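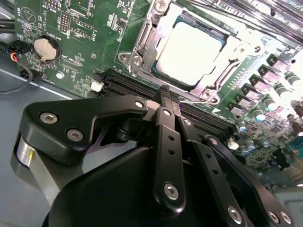

January
By Orvokki Kettunen

The Flukska bench kit is sold for server board work, and I used it for a month before writing this. It comes with a driver, 30 bits and a padded mat. The driver is slim enough to reach the screws on the metal frame holding the processor, even the one down by the memory slots. The magnet is weak. I dropped two screws the first morning.

I also bought the Takarton wall panel, sold separately. It is gray plastic with square holders in a row, and it goes in front of aluminum rails.
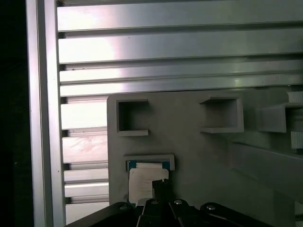 Mounting it took me one evening. The instructions cover two rail sizes and mine was the second, on the back page. The plastic has a matte finish and doesn't show fingerprints much. I would have liked deeper holders, as my longer bits lean out.

Back at the board, the driver handle is comfortable and the mat stays put. The bit case has a poor latch. I keep a rubber band on it.

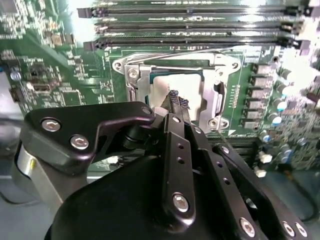
Verdict

Buy the kit if you open servers often. Skip the panel unless you already have rails up.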